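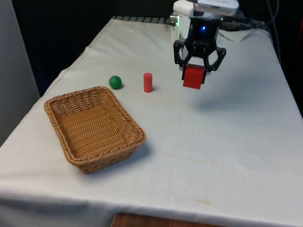

家里的木头积木这周开始整理,分几条发,想到哪写到哪。

积木来路很杂。最早一批是在Villa那个社区的旧物集市买的,一袋39块,什么形状都有。后来亲戚家搬走,又给了一纸箱。两批混在一起放了很久,塑料整理箱的盖子早就压裂了,拿一块要把上面的全倒出来。

第一件事是换容器。柳条编的篮子,长方形,浅棕色,四面是斜的,口大底小。边上一圈是卷起来编的,手抓着不硌。牌子是Istine,店里还有圆的和带盖的,我没要。带盖的孩子不会盖回去,盖子最后一定在沙发底下。

篮子空着称过,516克。一只手能提,装满以后要两只手。

有人问为什么不用布的收纳筐。用过,软的,装木头会往外鼓,放在架子上占地方,往外拿东西的时候整个筐跟着走。编的篮子底是平的,放下就不动。

缺点也写一下:缝里进灰。我用旧牙刷顺着编的方向刷,再倒过来拍几下。不要泡水,上一个篮子就是泡坏的,边上那圈松了,后来拿去装晾衣夹了。

桌上铺的白布是Stistex的,原来是餐桌布,洗多了不再拿出来待客。铺着有两个好处,一是木头落下来声音小,二是掉的漆渣、灰尘在白布上很显眼,收的时候四个角一提,拿到阳台抖掉。

布上有一小块黄褐色的印子,靠前面右边,洗过几次还在。应该是茶。另外还有一块更淡的,要凑近才看得清。不打算再洗了,干活用的布就这样。

布没有熨,叠过的印子都在。圆的东西放上去之前用手抹平一下,不然会往折痕那边滚。

分类的办法:先按形状,后按颜色。试过先按颜色,孩子搭的时候找的是“方的”“长的”,很少说要“红的”,所以改了。方块一堆,圆柱一堆,球单独放,三角和拱门算一堆。拱门少,不值得单独占地方。

球最麻烦。绿的那个掉到冰箱后面三次。现在整理的时候总是最先把球收掉,其余的再慢慢弄。

圆柱我会立着放。躺着也会滚,只是滚得慢一点,容易让人放松警惕。

颜色这件事也说一下。两批积木都有红的,放在一起才发现红得不一样。圆柱偏珊瑚色,浅一些,方块的红更深更浓。单看都是红,摆在一张桌子上就能分出来。我没有重新刷成一个色的计划。

孩子倒是把这两种红分得很清楚,深的叫“番茄”,浅的叫“虾”。搭房子的时候番茄做墙,虾做烟囱。

接着说检查。每块都要拿起来转一圈看,主要看棱和角。棱上最先坏,面上的漆一般没什么事。看到的问题大概三种:磨白、小缺口、起刺。前两种不影响玩,起刺的要当天处理。

起刺用手指摸不一定摸得出来,大人的手指皮厚。我的办法是拿一小块旧丝袜从棱上蹭过去,勾住的地方就是。

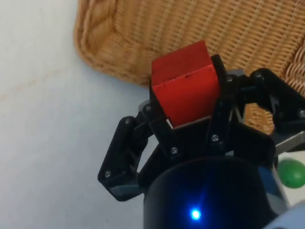 掉漆的怎么处理,我的标准比较松。只要边是顺的,露出木头也照用,不补。像这个红方块,下面那条边漆蹭掉了,露出浅浅一条木头本色,棱上还有个很小的缺口和几个深色小点,棱边本身也磨得比别处浅一点。面上的红还是匀的,哑光的,没有大片的伤。这种我归到“能用”,不打磨也不上色,直接进篮子。

需要打磨的,用400目砂纸,顺着木纹走,来回几下就停。磨多了角会变圆,变圆以后叠高容易滑。方块的用处就在那几个平面上。

磨完用拧干的布擦一遍,摊开晾一晚上。别晒。以前图快放在窗台上晒过,有一块长条晒弯了,现在只能当桥用,放在桥的位置上倒是正好。

补漆我只补过一次。Zilell的水性漆,小罐装,8块钱,颜色叫“砖红”,涂上去发橘,跟原来的红差得很远。那块现在一眼就能认出来,孩子管它叫“饼干”。从那以后就不补了。

剩下的大半罐漆拿去涂了花盆底托,颜色倒合适。

问漆安不安全的,我只能说自己的做法:孩子已经过了什么都往嘴里放的年纪,来历不清楚的旧积木,掉漆成片的,我不留。还在啃东西的小孩家里,我会选没上漆的原木。具体到每种漆我不懂,看包装,问店家。

清洁就是湿布擦。布要拧到不滴水,擦完马上用干布再过一遍。油的地方,沾一点点洗洁精。球用手掌裹着布转,比放在桌上擦快。

有贴纸残胶的,拿吹风机吹热,用旧会员卡的边慢慢推。推不干净的那一点,沾食用油放一会儿再擦。做完记得把油擦掉,不然会粘灰,比胶还难看。

今天淘汰下来23块。大部分是角劈了的,还有几块是虫眼。虫眼的我没犹豫,单独装袋扔掉了,没有送人。劈角的留了几块垫桌脚和门。

淘汰的时候孩子不在家。上次当着面挑,每一块都有名字,一块也没扔成。

装篮的顺序:长条和板子先放,贴着底。方块第二层。圆柱竖着插在边上。球最后放,放在最上面。这样孩子一伸手先拿到球,滚一会儿,然后才会去翻下面的。

篮子不要装到跟边一样平,留一掌深。装满了提起来上面的会掉,掉下来砸脚趾很疼。尤其是方块的角。

篮子放哪里也换过两次。先放书架最下层,抽出来的时候边上会刮到隔板。后来放电视柜旁边,被当成垫脚的踩。现在在窗边的矮凳底下,篮子口朝外,孩子自己能拖出来。拖的时候地板上会响,垫了一片旧毛毡。

有人说这么折腾不如买一盒新的。新的看过,在Zilell的店里,盒子很好看,一格一格的,每块都有固定位置。问题是玩完要一块一块放回格子里,我家做不到。篮子的好处是扔进去就算收好了。

孩子收玩具的规则现在只有一条:睡前地上没有积木。不要求分类,分类是我的事,一年两次,春天那次在3月。

上一次整理的记录写在鞋盒盖上,后来鞋盒被拿去养蚕了。这次写在篮子底下挂的纸标签上,就一行:10/27/23,擦过,磨过,丝袜试过。

补一条,丝袜那个办法,浅色的比黑色的好用,勾丝了看得清楚。

再补一条,有人问砂纸。400目是棱上用的,真有比较深的毛刺先用粗一点的带一下,再换细的。美工刀我试过,容易顺着木纹撕下一条,没必要。

篮子边上如果有翘出来的枝条头,用指甲钳剪,贴着剪平。剪刀伸不进去。剪完也拿丝袜过一遍。

白布抖完直接进洗衣机,和抹布一起洗。茶印的事谢谢大家,小苏打、白醋都试过了。

剩下还有一袋小火车轨道没动,接头松的很多,得另找时间弄。有修过木轨道接头的可以在下面说说用什么胶,或者干脆不用胶,怎么夹紧。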